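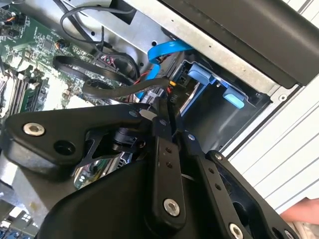 Getting in toward the drive cage of an opened desktop tower.

Rulteo Slatted Repair Bench
Item 2296
Sold by Arruda Workshop Supply, Bandton

If you have ever taken a desktop computer apart on the kitchen table, you know how the evening goes. The tower slides around on the placemats, a screw rolls under the toaster, and somebody would like to have dinner. We sold computer parts for years before we sold anything to put them on, and the Rulteo bench came out of all those conversations at the counter with people who had plenty of good screwdrivers and nowhere decent to use them.

It's a plain thing, and we like it that way. The top is made of silver aluminum bars laid side by side with narrow gaps between them, and it sits on a simple square-legged frame. A full desktop tower can lie flat on its side with the cover off and the whole interior facing up at you, which is how most of us prefer to work on one anyway. You aren't reaching into a dark box sideways with a flashlight in your teeth!

What the top is like to work on

The bars run the full width of the bench, so there is no seam in the middle to catch the edge of a case as you turn it. And you will be turning it. Memory is easiest from one side, the power supply from another, and a drive cage always seems to want you standing somewhere else altogether. The surface wipes down with a damp cloth, and dust from an old machine brushes along the slats and off the end.

One thing to know before you buy: the gaps are narrow, but a very small screw can still find its way into one. Most of our customers keep a magnetic dish at their elbow, and we put one in the carton with every bench. If you do a lot of laptop work, where the screws are tinier still, you may want to add the Dultulell bench mat listed further down the page.

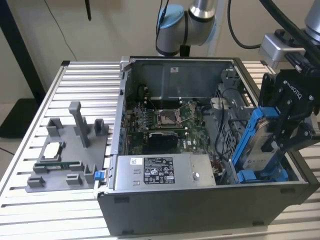
Size and weight

Height to the top of the slats: 34 inches
Width: 42 inches
Shelves: one, below the top
Carton weight: please ask, as it changes a little with the shelf you choose

We settled on that height after trying a lower version in our own shop and getting plenty of complaints from our own backs. It suits standing, and it suits a tall stool. If you work from an ordinary desk chair you will find it too high, and we would sooner tell you so now than have you pack it all up again.

Room for a whole job

A bench looks big when it arrives and then you start working. The side panel has to go someplace, and then the drives come out, and before long you have cables, a heatsink and a mug of coffee all asking for the same corner. The side panel fits nicely on the lower shelf, standing on its edge at the back, and that alone frees up a surprising amount of space.

With the tower lying down, a power supply label is easy to read, and so are the little white letters printed on the motherboard. Being able to see properly matters a lot around a processor socket. With the lever up and the pins showing, you want the case sitting still and good light from overhead,

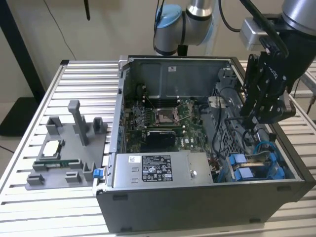
and you want your tools within reach so you're not leaning across an open board to get them. We hang ours from the front rail, which takes standard hooks. A small clip-on lamp goes on the same rail, though any lamp with a decent clamp will do the job and we won't be offended if you use the one you have.

Please do use a wrist strap, too. The bench is metal, but that doesn't make it a grounding system, and it shouldn't be treated as one. Unplug the computer before it goes on the slats, and follow the instructions that came with your strap.

Putting it together

The bench comes flat in one carton with the top already assembled. Lay the top face down on a blanket, bolt on the legs, add the shelf, and turn it over with a friend. The hex key is included. Leave the leg bolts a bit loose until the bench is standing where it's going to live, then go around and snug them all up - floors in old houses are never quite what you think they are. 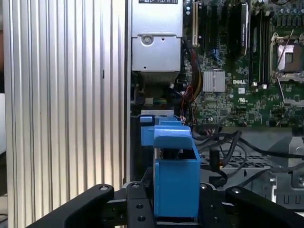

Extras that go with it

Dultulell bench mat, gray, cut to cover half the top
Hook set for the front rail, pack of five
Replacement magnetic dish
Second shelf

Ordering and pickup

We ship the Rulteo bench from our Bandton store, and you're very welcome to collect it yourself if you have a car with fold-down seats. There is one set up by the front window, so bring your own tower along and try it for size. We close for two weeks in July, and orders placed then go out when we're back.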